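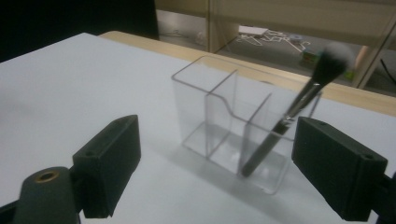

I have never trusted the phrase "everything has its place." Mostly it comes from people selling places.

Still, I bought an acrylic organizer, the clear kind for makeup, with three compartments. It is an Emance. I resisted for years on the grounds that I already owned a mug, and a mug holds brushes fine until you want the one at the bottom of the bunch, at which point it holds them a little too well. So when the store in Pletudville cleared out its bathroom aisle in September I gave in and brought one home.

The box said it would "transform your morning." My morning is coffee and looking for my keys, and no part of that has changed.

What I can report is that clear acrylic is a strange material to own. In the store, under those lights, it looks like nothing is there, and you think how nice, it will vanish on my dresser. At home it vanishes for a day and then it gets a thumbprint on it. Then powder, which settles in the corners where a cloth won't go. I've been getting it out with a cotton swab, and I resent every minute. I would like to see the dressers of the people who leave five-star reviews, and I would like to see them in March.

The dividers are the part I expected to hate and don't. One of them has a top edge that swoops down in a curve, for looks I assume, but it does make it easier to reach in for the short stuff. The narrow compartment is the one I use most. A single big powder brush goes in there and leans, and it leans the same way every time, and I can grab it without knocking over its neighbors. That beats the mug. I said so out loud in my own bedroom and felt foolish.

About the brush, while I'm on it. Mine is one of the fluffy ones with a dark handle and bristles that go from black to pale at the tip. The pale part is supposed to tell you when it needs washing. I say it tells you two days after you bought it and then never stops telling you. Brushes go in handle down, by the way. I have seen them stored head down in other people's bathrooms and I don't understand how anybody thought that through.

My real complaint is with the whole idea of sorting by type. Every article on this says brushes with brushes, pencils with pencils, and so on, as if I were stocking a shop. One piece I read claimed 3,000 people had been surveyed about their vanity drawers and that sorting by type won. I don't know who these people are or who had the time to ask them. I use the same few things on a weekday, and they are all different types. I want them together. The rest can live in a drawer and think about what they've done.

So that's how I have it now. Daily things in the clear box, and the Gwynne tray I bought before it (too shallow, tips if you look at it wrong) has gone under the sink with the spare soap. I did try the two side by side for a couple of weeks – waste of counter space.

I posted a shorter version of this on the Brakovthorpe swap board, mostly to see if anybody wanted the tray. 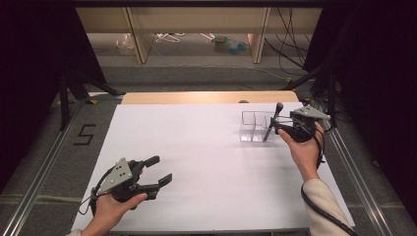
One reply told me I was missing the point, that the tall compartment is for brushes only if you fill it with glass beads first, so they stand up straight and don't lean, and that without the beads I might as well go back to the mug.

I've thought about the beads. I don't believe in the beads. You pour them in and it looks lovely, and then you have to clean powder off beads, one at a time, with what I can only imagine is the same cotton swab. A brush that leans is still a brush I can pick up.

The tray is still available, if you're local and have very flat counters.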